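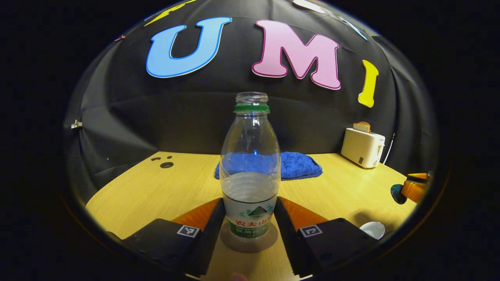 Bottled water with a green and white label, half full.

Form changes on the quotation pages

Clients who buy enquiries through the Jekside pages will see a change in the data they receive from August. The quotation form has been split into two steps. Step one asks for postcode, type of work and preferred start month. Step two asks for name, telephone number and email address. The old form asked for everything on one screen.

The split was tested on the boiler and loft conversion pages before being applied elsewhere. Completion of step one was 84 per cent of those who began it. Of those, 72 per cent went on to finish step two. The single-screen form was not run at the same time on the same pages, so no direct comparison is given here. A side-by-side test is planned for the roofing pages, where traffic is heavy enough to give a usable result.

Partial records

A visitor who leaves after step one has given no contact details. These partial records are not sold and do not appear on invoices. They are held in Brelell for reporting only, and clients can see them as a count by postcode area under the Demand tab. The count is refreshed overnight. It should not be read as a list of lost enquiries, as one visitor may start the form several times.

Duplicate checks

The duplicate check now runs on telephone number and postcode together. Previously it ran on email address alone, which let through a fair number of repeat enquiries from people who used a second address. Numbers are stripped of spaces and the country prefix before matching. A match within the same trade is rejected before delivery. A match across different trades is allowed - a household asking for a quote on windows may well want one on guttering.

Clients with their own duplicate rules in Pronel should check that both sets do not clash. The most common fault seen so far is a Pronel rule that rejects any record with a blank "source_page" field. That field has been renamed "entry_page" and the old name is now sent empty. Mapping it again takes roughly 5 minutes in the import settings.

Returns

The reasons for returning an enquiry are unchanged: wrong number, outside the agreed area, or wrong trade. "Did not answer" is still not accepted as a reason. Returns should be marked in the account with the date and time of at least two call attempts where the number is in dispute. Returns sent by email are not logged automatically and will be credited later than those entered in the account.

Call tracking

Zacharias numbers on the landing pages are being replaced in batches. Old numbers will forward until the end of September. Any client who has printed a tracking number on leaflets or vans should tell the accounts desk before then, quoting the last four digits, so that the number can be kept.

The revised field list is in the Downloads section, under Delivery formats.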